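Candy Bowls for Parties and Front Desks: Your Questions

4 min read

We put out a lot of candy at the Fenadville community hall, and after every open house the same questions land in our inbox. We love getting them! Here are the ones that come up most.

What size bowl should I buy?

Go wide and shallow. A deep bowl swallows the candy, and people end up digging for the last third of it. Ours are low and round, and you can see what's in them from across the room. If you're buying your first one, hold it with one hand in the store. If you can't carry it comfortably empty, you won't enjoy it full.

Metal, glass or plastic?

We're stainless steel people all the way. It washes up in a minute, it survives a fall onto a tile floor (ask us how we know), and it makes bright wrappers look wonderful. Glass is lovely on a sideboard but nervous work near children. Plastic is fine outdoors – just keep it out of the sun.

How much candy do I need?

For the September open house we had 1061 pieces to start with and 685 were gone by closing. That was a full afternoon with a steady crowd. For a birthday at home, one bowl and one bag in the cupboard will see you through nicely.

Should the candy be wrapped?

Yes, always, for a bowl that strangers share. Twist wraps, little packets, foil, anything goes as long as each piece is sealed. Unwrapped mints and jelly beans are for your own kitchen table, or for a jar with a scoop and somebody standing next to it.

One color or a mix?

Oh, we have opinions on this one! A mix is cheerful, but a single color heaped high is what gets people walking over. Red is our favorite by a mile. If you do want a mix, try two colors in two bowls and set them side by side.

How do I get that nice rounded heap?

Pour the first bag in the middle and leave it alone. Add the second bag by the handful, still in the middle, and let the pieces slide out toward the rim by themselves.
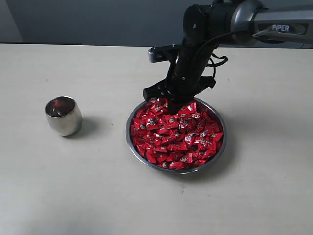

Stop while you can still see a bit of metal along the edge. Once candy starts sitting on the rim it ends up on the table, and then on the floor, and you'll be finding it under the radiator a week later. Top up small and often and the heap keeps its shape all afternoon.

Where should the bowl go?

On a plain table, a little in from the edge, where people can reach it from two sides. Pale tabletops are great with a colorful candy. Skip the patterned cloth, or save it for the drinks.

What about melting?

Hard candy and chews will put up with a warm room. Chocolate won't, so bring it out late and in small amounts. Keep all of it away from the coffee urn.

How long does leftover candy keep?

Check the date on the bag first. We tip ours into a lidded tin, put a slip with that date inside, and set it on a cool shelf. Anything with a torn wrapper goes in the trash the same day.

Can I borrow your bowls?

Please do! We have 7 of them and lend them for up to 21 days. Stop by the hall office, sign the sheet, and bring them back washed and dried.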